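Pre-Purchase Inspection Checklist — Tabletop Handling Cell
Site: Anley
Completed by: Huệ Hứa
Date: December 10, 2022

1. Supplier quotations on file (Dristow, Volow): Yes
Comment: Volow has quoted for the arm and hand only. Mounting hardware is to be priced separately before May.

2. Floor area reserved: Yes
Comment: 193 square feet allotted, including the operator aisle.

3. Emergency stop locations agreed: Partial
Comment: 2 of 3 locations are marked on the plan. The third depends on the door swing and remains open.

4. Work surface layout reviewed in simulation: Yes
Comment: Reviewed with the hand at the left of the table. Clear space between the hand, the bowl and the cutting board is acceptable for the first task set. Items toward the far side and the right have not been checked for reach.

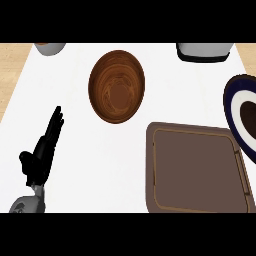 Simulated table layout with multi-finger hand, wooden bowl and cutting board.

5. Pinch points at the fingers and wrist assessed: No
Comment: Required before any purchase order is released. The supplier shall provide closing force data for the thumb as well as the fingers.

6. Guarding included in budget: No
Comment: Line 315 covers the arm, the hand and the controller. Guarding was left out of the Giáp estimate — a revised figure is requested.

7. Operator training hours budgeted: Yes
Comment: None.

Result: Hold. Items 3, 5 and 6 to be closed and the form resubmitted.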